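白色桌面 + 两只编织篮:分区、擦痕、白板笔的放法
板块:桌面与收纳 > 台面整理
浏览 2,143

篮底量尺 楼主
发表于 2026年9月

桌子是 Chauvin 的白色台面,进深 700 毫米,后沿靠墙。篮子两只,都是长方形口:深褐色一只偏左,橙褐色一只在它右边,中间留缝。深褐篮放管状物、瓶状物和小包装,橙褐篮放水果。台面前半部分是周转区,东西从篮里出来先落在这里,再归位。水果是仿真的,用来占位试布局,不存在保鲜问题,请不要在这一点上展开。

想讨论三件事。

一、哑光浅色面上的擦痕。台面和周围几块浅色面都是哑光的,正看没什么,换个角度就有淡灰色的细线。湿布擦过,变化不大。我分不清是表层划伤还是别的材料蹭上去的。

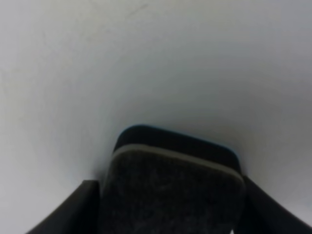 近看浅灰白面,靠上有一道很淡的斜向灰痕。

二、编织篮的底。藤编底部是起伏的,着力点集中在几条凸起的编条上。拖动的时候会不会就是它在磨台面?

三、白板笔和板擦归哪一类。目前它们没有固定位置,用完就搁在周转区。放进深褐篮会和管状物混在一起,另外加一个笔筒又多占一块台面。

篮子两只都是 Kullstead 的,不是同一批,口沿的做法不一样。

钝角铰链 2楼

先回第一条。划伤和转移痕要分开判断,方法很简单:指甲垂直于痕迹轻轻划过去,有卡顿就是划伤,没有卡顿多半是转移痕。后者是较软的一方把材料留在了较硬的一方上面,湿布去不掉,干的白橡皮可以。

不要用纳米海绵。那种东西本质上是细磨料,哑光面擦几次会局部变亮,亮斑比原来的灰线难看得多,而且补不回去。

Albane Lebrun 3楼

同意不用纳米海绵。补充一点,橡皮擦之前先把浮尘掸掉,不然等于夹着颗粒在磨。

第二条我认为藤编底不是主要原因。藤条硬度不高,真正会划的是卡在编缝里的沙粒,还有某些篮子底部收口用的小钉。把篮子翻过来看一下有没有金属件。

篮底量尺 楼主 4楼

指甲试过了,没有卡顿。橡皮待试。

篮子翻过来检查:深褐那只没有金属件,编缝里有少量灰。橙褐那只有一处收口摸着硬,拆不开,不确定里面是什么。先在四角各贴一片薄毛毡。

顺带把布局说完整。深褐篮编得密,口沿是卷边,侧壁略向外张。橙褐篮更宽也更浅,口沿是辫编,看得见里面的东西。两只都尽量往后推,前面的台面留出来放正在用的物件。

四分之三杯 5楼

毛毡片有个副作用:篮子变滑了。以前伸手进去拿东西篮子不动,贴了毡以后,碰到侧壁整只篮子会跟着跑,靠墙那一侧还好,横向没有限位。我改用的是薄硅胶垫,缺点是长期压着不动,有些涂层表面会留下印子。

所以看你是拖得多还是拿得多。

钝角铰链 6楼

硅胶垫在浅色涂层上留印这件事我遇到过,压了一个夏天,揭下来一圈微微发黄。不推荐。软木片比较折中,摩擦够,不留印,缺点是掉渣。

Killian Pruvost 7楼

说一个不同意见:这个布局的问题不在垫片,在于用篮子装管状物。

管状物横放在篮里,必然沿最长边滚到前壁或后壁。后放的压先放的,高的东西又只能竖着靠后壁。结果就是篮子里只有两个稳定位置,前沿一条,后壁一条,中间那块面积等于浪费。换成浅托盘加隔条,同样的投影面积能多放不少,而且每样东西的位置是固定的。

篮底量尺 楼主 8楼

前沿一条、后壁一条,这个描述和我的情况基本一致。白色管子横在前面,带图案的那件竖在后面,后面那件有一部分会被篮沿挡住,拿的时候要从上往下伸。

但是托盘有一个我不能接受的地方:没有侧壁,碰一下就散。篮子的侧壁对我来说是主要功能。
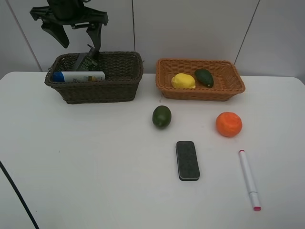
板擦目前毡面朝上放着。我知道这样会落灰,朝下放又怕把毡面里的墨粉印到台面上。白板笔斜着放在它附近,没有挡的东西,存在滚落的可能。周转区不应该承担长期存放,这一点我自己也清楚,所以才问第三条。

半格抽屉 9楼

板擦朝上朝下都不对,应该侧立。长边着地,毡面朝墙。墨粉掉下来只落在很窄的一条线上,擦起来方便。

四分之三杯 10楼

侧立容易倒,除非两边有东西夹着。放在两只篮子中间的缝里正好,前提是缝的宽度比板擦厚度大一点点,大太多还是会倒。

Albane Lebrun 11楼

放缝里等于让篮子侧面去蹭毡面,墨粉会进编缝。深褐篮看不出来,橙褐那只过一阵子就脏了。藤编沾了墨粉基本洗不出来,只能刷,刷又伤表面。

我的做法是给板擦单独配一个带盖的扁盒,毡面朝下放在盒里。盒子脏了冲一下就行。

Killian Pruvost 12楼

再回楼主关于侧壁的说法。托盘也有带边的,边高 15 毫米就足以挡住管状物。藤编篮的侧壁远高于这个需要,多出来的高度只产生一个效果:遮挡。为了拿一样横放的东西,手要越过口沿再往下探,动作行程变长。拿得频繁的东西不该放在这种容器里。

篮底量尺 楼主 13楼

行程的问题我承认,做了个粗略的对比。连续 10 天,深褐篮里只留一样东西,其余全部移走。单件的时候取放没有困难,圆柱形的东西斜着进去,下端先触底,再放平,不会碰倒别的。麻烦出在篮里有两件以上、其中一件竖着的时候。
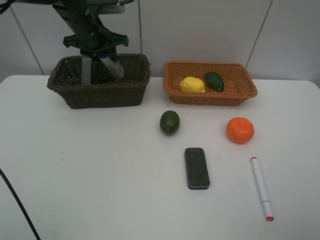
左侧深褐篮,右侧橙褐篮,右篮里是仿真柠檬和牛油果。

所以结论暂时是:不换容器,减少件数。竖着的那件另找地方。

半格抽屉 14楼

减少件数等于承认容器选错了。不过单看这两只篮子,深的装杂物、浅的装水果,颜色上倒是好认,家里其他人不用看标签也知道往哪只里放。这个优点托盘没有。

钝角铰链 15楼

对 13 楼有个疑问。10 天的对比里,取放次数记录了吗?没有次数,"没有困难"这个说法没法和别的方案比。

篮底量尺 楼主 16楼

没有记次数。只记了有没有碰倒、有没有卡在口沿上。碰倒为零,卡口沿有过,发生在角度太平的时候。承认这个数据不完整。

载重倒是称过,对比之前篮里最满的一次,内容物合计 956 克,提起来篮底没有明显下沉。

四分之三杯 17楼

956 克对藤编底来说不算什么,主要看提的位置。单手捏口沿提,受力在一侧,时间长了口沿会变形,卷边的比辫编的更容易松。双手托底。

Starnville旧货 18楼

插一句白板笔。楼里讨论了板擦,笔还没人说。

白板笔最好水平放。笔头朝上竖着,墨水往笔尾走,再写的时候发干;笔头朝下竖着,墨水积在笔头,开盖容易漏。水平最稳妥。所以笔筒这个选项可以直接划掉。

Killian Pruvost 19楼

水平存放这一条我同意。我反对的一直是篮子,不是水平放。带边浅托盘,笔横放,板擦装盒,全部放在一只托盘里,周转区就空出来了。

Albane Lebrun 20楼

竖放没有那么严重。笔头朝下放半天不会有问题,长时间不用再横过来。频繁使用的场合,竖着拿确实比横着快,手指捏住笔身下半段就能提起来,不用先抠一端。笔盖拧紧或者按到位比方向重要得多。盖子没有到底,横着放照样干。

另外注意区分笔盖和笔尾。两端颜色接近的笔很容易拿反,横放的时候尤其看不出来。

篮底量尺 楼主 21楼

拿反这件事确实有。笔身是白的,两端都带红,远看分不清。竖着的时候反而好判断,因为只有一端露在上面,看那一端的形状就行。
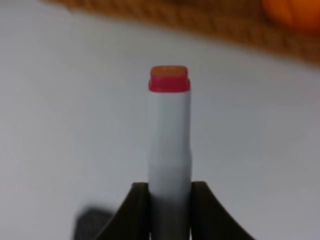
我打算在笔身靠盖子的一侧缠一圈纸胶带做标记,横放也能认,还能起一点防滚的作用。胶带选窄的,宽了妨碍握笔。

Starnville旧货 22楼

纸胶带放久了边缘会翘,粘灰,揭下来有残胶。防滚的话用一小截热缩管更干净,或者直接买六角笔杆的笔。

半格抽屉 23楼

热缩管要加热,白板笔里是含醇的墨水,不建议对着笔身吹热风。真要用就先在粗细一样的木棒上缩好再套过去。或者用橡皮圈,便宜,坏了就换。

篮底量尺 楼主 24楼

采纳橡皮圈。

更新一下擦痕。白橡皮试过,角落里那几条淡了大半,剩下的要侧光才看得见,判断为转移痕。有一条没有变化,指甲重新试了还是没有卡顿,先放着不处理。

钝角铰链 25楼

没变化的那条可以试 Zutbridge 的中性清洁液,稀释,棉布,先在背面或者不显眼的角落做一小块,干透以后再看。哑光面湿的时候颜色偏深,当场判断不准。

Albane Lebrun 26楼

清洁液之后一定要再用清水过一遍。残留的表面活性剂会吸灰,过一阵你会以为擦痕又回来了。

四分之三杯 27楼

垫片最后选了哪种?毛毡还是软木?

篮底量尺 楼主 28楼

两只不一样。深褐篮取放多,换成了软木。橙褐篮基本不动,保留毛毡,硬的那个收口正好被毡片盖住。

目前的分配:
深褐篮:横放的管状物,白板笔
橙褐篮:水果
扁盒:板擦,毡面朝下
周转区:只放当天在用的

白板笔和管子放在一起会不会互相压住,还要再看。如果不行就按 Killian Pruvost 说的,单独加一只带边的浅托盘,只放笔。

Killian Pruvost 29楼

托盘的内长比笔长多留 20 毫米,手指才伸得进去。宽度按两支笔并排算。

半格抽屉 30楼

扁盒的盖子别扣死。板擦刚用完有时候是潮的,闷着毡面会有味。留一条缝或者在盖上钻两个孔。

篮底量尺 楼主 31楼

收到,孔已经钻了。托盘的尺寸记下了,买之前先用硬纸板折一个放上去试位置。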